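The White One

White cloth, gathered to a point, with brown behind it.
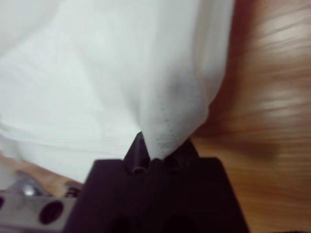
The sheet came out of the bottom of the cedar chest folded so tightly that Chie Ikeda thought at first it was a pillowcase. Then she gave it a shake, and it kept coming and coming, yards of it, until it covered her knees and her slippers and most of the cat.

"Tomomi!" she shouted down the hall. "Tomomi, come look at how big this is!"

Tomomi Hoshino came in with a pencil behind her ear and a cracker in her mouth. She had promised her aunt one afternoon of help with the linens, and that had been two afternoons ago. Neither of them had brought it up. The bed was already stacked with towels, napkins, a quilt with ducks on it, and a heap that Chie called the undecideds.

"Is it a sheet?" Tomomi asked.

"It's the best sheet in the world, and I forgot I owned it. Feel that."

Tomomi wiped the crumbs off her fingers and felt it. It was cool and thin and so soft that she put it against her cheek, then went back and did the other cheek. When she held it up to the window the light came right through, and she could make out the shape of the maple outside, and the fence, and Sizwe Van der Merwe from next door, who was doing something to his gutters with a broom.

"We slept on that in the house on Yokoyama Street," Chie said. "The very first summer. We had no curtains, so in the daytime we hung it over the window, and at night we took it down and put it on the bed. Every single day! Your uncle was wonderful at it. He could have that thing down and tucked in before I'd finished brushing my teeth."

"Why didn't you buy curtains?"

"We bought a piano."

Tomomi thought this over and found that she approved.

They decided it had to be washed before anything else happened to it. Chie wouldn't hear of the machine, so they filled the bathtub and she got down on the mat with her sleeves rolled up, swishing and humming, and the sheet puffed up in big slow bubbles that she slapped flat with her palm. Tomomi got to slap a few too. It was much more fun than the towels had been. There was a brown spot near one hem the size of a dime, and Chie worked at it with soap and her thumbnail for a long time and then sat back.

"Coffee," she said. "That'll be his. I'm leaving it."

Wringing it was the hard part. Tomomi took one end and Chie took the other and they twisted in opposite directions, except that the first time they twisted in the same direction and got nowhere at all, and Chie laughed so hard she had to let go, and her whole end went back in the tub. The second time it worked beautifully. Water ran down Tomomi's arms into her armpits. They carried it through the kitchen in the blue basin, dripping the entire way, and out the back door into the most perfect drying weather of September.

There is a kind of afternoon when the air wants your laundry. It was sixty-four degrees with a breeze off the river, bright but not hot, and the line ran clear across the yard from the porch to the maple. Chie stood under it with her hands on her hips and breathed in as if she were about to sing.

"Corners first," she said. "Find me a corner."

It sounds easy, finding a corner. The sheet had turned itself into one long rope, and every time Tomomi thought she had an end of it, it was only a fold pretending. She dug through the basin with both hands. She found the hem and followed it along, inch by inch, and it went under and over and around, and brought her back to the coffee spot.

"Got one!" she yelled finally, and held it up pinched between her finger and thumb, a little damp white peak with all the rest of it pouring away below.

"Don't let go of it!"

"I'm not letting go of it!"

"Walk backward!"

Tomomi walked backward. The sheet came up out of the basin after her, and up and up, and then the breeze got underneath and the whole thing opened with a crack like a sail. She couldn't see the yard anymore. She couldn't see her aunt. Everything was white and bright and smelled of soap, and somewhere on the other side of it Chie was whooping.

"Hold on!"

"I am holding on!"

"Sizwe! Sizwe, come and help us, we're going out to sea!"

The broom clattered. Sizwe Van der Merwe was a tall man who never hurried, and he came through the gap in the fence without hurrying now, stepped neatly into the path of the wind, and caught a flapping edge as it went by his ear.

"Good afternoon," he said, from inside it.

With three of them it was glorious. Sizwe was tall enough to put the pegs on without reaching. He had opinions about pegs, too, and explained them with real feeling. You wanted the old wooden kind, he said, and you wanted to fold the hem over the line by the width of your hand, and you never, never pegged a sheet in the middle or it would hang like a sad tent. His grandmother had taught him. She'd run the laundry at a hotel called the Drirketti, where they did sixty beds a day, and she could tell from the sound a sheet made in the wind whether it was ready to come in.

"What does it sound like?" Tomomi asked.

"When it's wet it claps. When it's dry it whispers."

They all three listened. The sheet clapped.

"There you are," said Sizwe. "Not yet."

So they sat on the porch steps to wait, and Chie brought out barley tea and the rest of the crackers, and the cat came and lay in the moving shadow. Tomomi lay on her back on the boards and watched the light go through the cloth. It went a little blue in the folds. Each time the breeze let up, the sheet sank and showed its creases, and each time it picked up again they all slid away somewhere else. She could have watched it until supper.

"What are you going to do with it?" she asked. "Is it a keep?"

Chie didn't answer right off. The new apartment had one closet. They'd measured it twice, and the second time it had been smaller. The keeps had to fit on two shelves, and the duck quilt alone took up most of one.

"Negin wants white cloth," she said. "For the play. She asked everybody."

Negin Bagheri ran the children's theater over the hardware store, and this fall they were doing a play she had written herself, called Flisimora, about a ghost ship that gets lost and turns up in a cornfield. She had twenty children and no sails. She'd called Chie about it the week before and talked for so long and so happily that Chie's tea had gone cold, and at the end of the call Chie had somehow agreed to make hats.

Tomomi sat up. "You can't cut it!"

"Who said cut? You don't cut a sail. You hang it up and let it be enormous." Chie put her cup down. She was looking at the line, and her face had gone bright and far off. "Think of it with a lamp behind it. Think of it coming up out of the dark, all the way to the ceiling. Oh, they'd scream! Sayaka Fujimoto's little boy would scream the roof off."

"He screams at everything," said Sizwe.

"He does, bless him. He'd be so happy."

Tomomi could see it too, that was the trouble. She could see it perfectly. She looked at the sheet and she looked at her aunt, and she thought of the bare window on the street with the piano in the room, and somebody whipping this off the rod every evening while somebody else was still brushing her teeth.

"But it's your curtain," she said.

"It's been in the bottom of a chest for years, sweetheart. It was nobody's curtain. I thought it was a pillowcase." Chie reached over and took the pencil from behind Tomomi's ear, where it had stayed all through the bathtub and the basin and the wind. "Put it on the list. Write it down under Negin. And then put a note that she has to invite me to every rehearsal."

"Every one?"

"Every one. I want to see it go up."

Tomomi wrote it down. She wrote it with a star. At the bottom of the page, under the heading for the undecideds, she crossed out a tablecloth that neither of them liked, and felt very good about it.

The sun got down behind the maple. Sizwe had finished his tea and ought to have gone back to his gutters, but he stayed where he was with his elbows on his knees and his head tipped to one side. Chie began a story about the piano, which had come from a shop called Trurkusow and been carried up the stairs by four men and a butcher, and she'd just got to the landing when he held up one finger.

They stopped talking. Out on the line the sheet lifted and settled and lifted again.

"I hear it," whispered Tomomi.

"Corners first," said Chie, and they all got up.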